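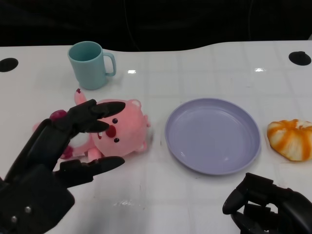
Zunavton opens its Bromow test hall to visitors for two-handed manipulation demonstrations

BROMOW, November — Zunavton will open its test hall in Bromow to trade visitors, college groups and local residents for one day this month. The open day takes place on a Wednesday and centres on live demonstrations of tabletop handling with a pair of multi-fingered robotic hands. Admission is free. Places must be booked in advance.

The demonstrations use ordinary household and play objects: a mug, a plate, a plush toy and toy food. The objects differ in stiffness, surface and outline, and no special fixtures or markers are attached to them. A plush toy deforms under the fingers and has no single correct grip. A plate is rigid and low, and has to be approached at the rim. A mug can be held by the body or by the handle, and the choice affects what can be done with it next.

Each session lasts 40 minutes and is limited to 21 visitors. The first part is a short talk on how the hands are driven and how contact is detected at the fingers. The second part is the demonstration itself, in which objects are picked up, passed from one hand to the other and set down at a new position on the table. Objects are rearranged between runs, and visitors may ask for a particular layout. Runs that end in a dropped object are not restarted out of sight; the operator resets the table and explains the recorded fault.

The hall covers 600 square metres and was fitted out by Brudis, which also supplied the work tables and the safety barriers. Zunavton moved its manipulation work there from two smaller rooms on the same site. The larger floor allows several stations to run at the same time and leaves a marked walkway for visitors along one side.

Giannakopoulos, the engineering firm responsible for the hand control software, will staff a separate station on grip planning. The station shows joint angles and motor currents on a screen while a hand closes on an object. Visitors can compare the trace for a soft object with the trace for a hard one. The firm will also present results from a series of 711 grasp attempts completed in the hall, sorted by object type and by cause of failure. The most frequent cause in the series was a thumb placed too low at first contact, followed by slip during the transfer between hands. A printed summary will be available at the station.

"We are showing the equipment in its present state, at its normal working speed," Zunavton said in a statement. "Some tasks are slow. Handling a soft toy takes longer than handling a mug, and visitors will be able to see where the time goes."

The programme is aimed mainly at firms with packing, sorting or kitting work that is still done by hand, and at colleges teaching automation or control. No prior knowledge is needed for the general sessions. A technical session at the end of the day covers calibration, finger wear and cable routing, and assumes some experience with industrial equipment. It runs longer than the others and has its own booking list.

Practical information

Doors open at 9.30 am and the last general session starts at 3 pm. The technical session begins at 4 pm. Visitors should report to the main gate, where badges are issued, and allow time for a short safety briefing. Flat, closed shoes are required in the hall. Children under 12 may attend general sessions with an adult. Photography is permitted from the walkway, without flash.

The hall is on one level and has step-free access from the car park. Groups arriving by coach should say so when booking — the turning area takes one coach at a time.

Bookings are made through the visitor form on the Zunavton website. Requests for the technical session should state the visitor's employer or college and any topic of particular interest.

About Zunavton

Zunavton develops and tests robotic handling systems for light assembly, packing and service tasks. Its test hall, offices and workshop are in Bromow.

Press enquiries: Zunavton press office, Bromow. Interviews and filming can be arranged before doors open, on request.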